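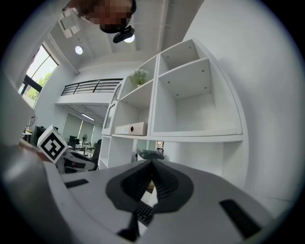

Ernemville 至 Flomisley 步道标识更新，五月例会。晚七点开始，人基本到齐，两位迟到，一位请假。上次纪要通过，改一处：“旧磨坊岔口”误写成“旧磨房岔口”，已更正。先谈路牌文字录入。手写登记表现在堆了一摞，字迹难认，有的还被雨泡过。讨论后同意：以后在外面照旧手写，回来后一律敲进电脑，用图里那样的普通黑色键盘就行，不要再用手机语音转文字，地名错得太多（“鹿尾坡”转成“路为破”，上月差点就这么送去刻了）。录入格式见第二项。

一、春季巡线情况
全线走完，分三段，各段负责人口头汇报。
北段：路况尚可。石桥后面那一截泥深，绕行的人多，草地边上已踩出一条新道，要不要堵，意见不一。多数人觉得堵不住，不如顺势把牌子挪过去。先观察到夏天。
中段：倒树一棵，横在溪边，能跨过去，带狗和带孩子的不好过。林地那边说会来锯，没给日子。继续催。
南段：问题最多。进 Flomisley 村口前的箭头指反了，应该是螺丝松了自己转的，当场拧回去，但木桩本身已经晃，早晚要换。村口长椅背后那块说明牌褪色，只剩标题能看。
登记在册的路牌和木桩合计222处，这次核对完。需要更换的15处，清单附后，另发。有人问要不要把“字还能看清但难看”的也算进去，答：不算，先换看不清的、指错的、要倒的。难看的明年再说。

二、登记格式
吵得比较久，记要点。
编号沿用旧的，不重排。重排以后老地图全对不上，去年已经吃过亏。
每处写：编号、位置、牌面原文、朝向、损坏情况、谁看的、什么时候看的。牌面原文要照抄，包括错字，错字另起一栏写正确的。不要顺手改。
位置描述不要写“大树旁边”。写离哪个岔口多远、路的左手还是右手，以从 Ernemville 出发的方向为准。南段的同事说他们习惯从南往北走，反过来写别扭。别扭也得统一。
损坏情况只用四个词：完好、褪色、松动、缺失。想多写的写在备注。
老的手写表录完不扔，放文件柜第二层。

三、Hikier 上的路线
有人在 Hikier 上传了我们这条线的轨迹，中段走的是私人牧场，不是正路。牧场主已经打过两次电话，口气还算客气，再来一次估计就不客气了。
已经在页面下面留言请对方改，没回。决定：我们自己传一条正确的，说明里写清楚牧场那段不通行，并附绕行文字。轨迹由北段负责人再走一遍录，上次录的中途断了，不能用。
有人提议顺便把简介写漂亮点，放些春天的花。可以，但先把轨迹弄对。
另：牧场门口加一块小牌，“步道请走左侧”，措辞不要用“禁止”，牧场主也是这个意思。门上原来那块手写纸板请他摘掉，字太凶。

四、报价和钱
Xaba 的报价收到了。刻字木牌每块70，含防腐处理，不含木桩，不含运费。比去年贵。问过能不能按去年的价，对方说木料涨了，不肯让，但答应数量凑齐一次下单的话免运费。
另外两家问过，一家不接小单，一家要等到秋天。倾向于 Xaba，质量大家认可，村口那块用了好几年没裂。
账上现在超过4000，买牌子够，木桩另算。木桩能不能用北段仓库里剩的那批，要去看看有没有烂，看完再定要不要买。
工具：打桩锤的柄裂了，换柄不换头。油漆还有，白的多，绿的快没了。手套自己带。
有人提出收过路人捐款，放个小箱子在起点。反对意见：以前放过，被撬，修锁的钱比箱子里的多。不放。

五、牌面用词
“请勿乱扔垃圾”要不要上牌。争论。最后：不上，牌子上字越少越好，只写地名、方向、距离。
距离写到半公里，不写小数点后两位。
Flomisley 的拼写以村里邮局门上的为准，少一个 s 的旧牌这次一并换掉，已包含在更换清单里，不用另加。
说明牌重做，原文太长，讲磨坊历史讲了满满一板，没人站着看完。压缩成三段，初稿下次会前发出来，大家改，改的时候请用批注，不要直接覆盖，上次覆盖了两回，最后哪个是新版都搞不清。
字体沿用旧的。有人嫌老气，未通过。

六、夏季集体走线
定在六月，早上八点，Ernemville 停车场集合，不等人。走全线还是走一半，现场看天气。午饭自理，南段那家小店中午不一定开门，别指望。
带狗可以，过牧场边必须牵绳。
需要搬木桩的话，走线和干活分开，不要混再一起，去年混在一起两样都没弄好。
回程的车：有两辆能坐，不够的话搭公交，末班车时间请自己查，时刻表刚改过。

七、其他
停车场公告栏玻璃有裂缝，先贴胶带，问镇上归谁管。
去年借出去的测距轮还没还，借的人记不清是谁，请大家回家翻翻车库。
群里发照片请写编号，光发一张牌子大家猜不出在哪。
下次会场还是这里，暖气已关，怕冷的多穿。茶杯用完请自己洗。
有人问能不能把开会时间提前半小时，举手，多数不同意，维持七点。

待办
— 更换清单发群里：中段负责人，本周内
— 催林地锯树：同上
— 重录轨迹并上传 Hikier：北段负责人，下次会前
— 看仓库木桩，数量和好坏都要记：北段
— 回复 Xaba，确认牌面文字之后再下单，不要先付款
— 牧场小牌的措辞给牧场主过目：南段
— 说明牌初稿：南段
— 手写表录入：谁有空谁领，领了请在表头写一声，免得重复录。录完的打勾
— 打桩锤换柄：待认领，没有人报名，下次再问

八点四十散会。纪要有错请直接在群里说，下次会上改。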